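Home
Explore
Threads
Saved
Log in

Candela Esteban
January 2025

The toy kitchen sink thread, because so many of you asked! Washing-up play, what we put in it, how we keep it nice (long one, get a drink)
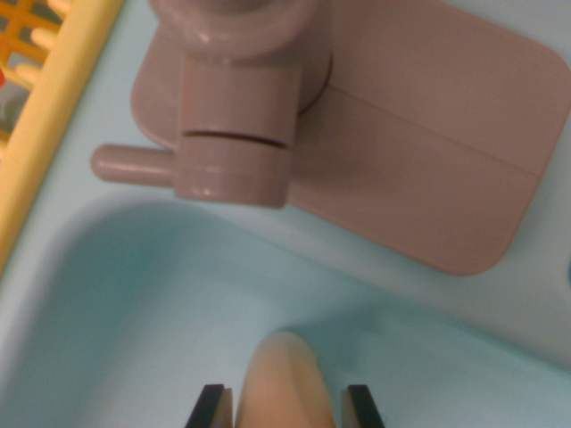
1/ WHY THE SINK

Of everything in our play corner, the sink gets the most love. More than the stove, more than the shopping basket, way more than the cash register I was so excited about. I look after little ones at my place, ages two to five, and the sink is where they all end up by midmorning, elbows out, very serious faces.

41 likes · 6 replies

2/ Can we talk about the colors for a second? Dusty pink faucet, pale blue basin, soft yellow dish rack in the corner. I was ready for screaming red and orange like the one I grew up with, and I'm so happy with these. It looks like a little ice cream shop.

38 likes · 2 replies

3/ The shape is good too. The sides of the basin slope down smoothly and the corners of the plate under the faucet are nice and rounded, so a cloth just slides around. There's a thin seam across that plate and a groove around the faucet column, and those are the two places I go over with an old soft toothbrush. Takes a minute. I kind of enjoy it!

29 likes

4/ WHAT GOES IN IT

Fewer things than you'd think. When I first set it up I put out every cup, plate, pan and plastic vegetable we owned, and the kids just dug through the pile and threw half of it on the rug. Now I start the morning with a couple of things in the basin and leave the rest in a tub underneath. They wash what's there, put it in the rack, and go hunting for more. So much more actual playing!

67 likes · 11 replies

5/ Rounded things are the favorites. A small piece that fits in a palm gets washed over and over, turned around, rinsed, inspected, washed again. My theory is that it feels good in the hand. Teresa Bednarek (she had the room before me and taught me most of what I know) swears by wooden eggs for exactly this.

33 likes · 4 replies

6/ WATER OR NO WATER

The big question! We do mostly dry play. Pretend water is very real to a three-year-old, they make the noise and everything. On warm days I carry the whole setup outside and pour in a cup or so from a jug, with a towel on the ground. Last April we did it almost every afternoon and the grass by the steps has never looked better.

58 likes · 9 replies

7/ If you do use water: keep it shallow, stay right there with them, tip it all out after. Then wipe under the rack. Under the rack is where you'll find the puddle, the crumb, the raisin and somebody's sticker.

44 likes · 3 replies

8/ CLEANING

Warm water, a drop of dish soap, soft cloth, dry towel. I skip the scrubby side of the sponge so the slight shine on the plastic stays. Crayon marks come off with a bit of baking soda on a damp cloth, rubbed gently. Marker took me two tries and some muttering.

36 likes · 5 replies

9/ THE DISH RACK

Please don't skip the rack!! Ours turned washing into a whole routine with a beginning and an end. Wash, rack, dry, shelf. I cut up an old flannel pillowcase into little drying towels and hung them on a hook at kid height, and now there are arguments over who dries. I did not see that coming, I have to beg for this at dinner.

72 likes · 14 replies

10/ A few answers from the replies:

Wagner Marinho asked about height. Belly button height on your smallest regular is what works here. Ours sits on a low bench and the tall ones kneel.

Jucélia Camargo asked if older kids get bored of it. Mine turn it into a restaurant around five. Give them a notepad and a pencil and they'll be taking orders until lunch.

51 likes · 8 replies

11/ Oh, and sorting! One morning we did "things that hold water" and "things that don't" and it kept four kids going through the whole rain shower. A strainer in the mix makes everybody laugh.

40 likes · 2 replies

12/ Next thread will be the play stove, I'm painting a new board to go behind it and the first coat is drying on the porch right now. If you've got a toy sink of your own, show me what's in the basin today, I want to see all of them!

312 likes · 100 replies

Share
Follow
More from Candela Esteban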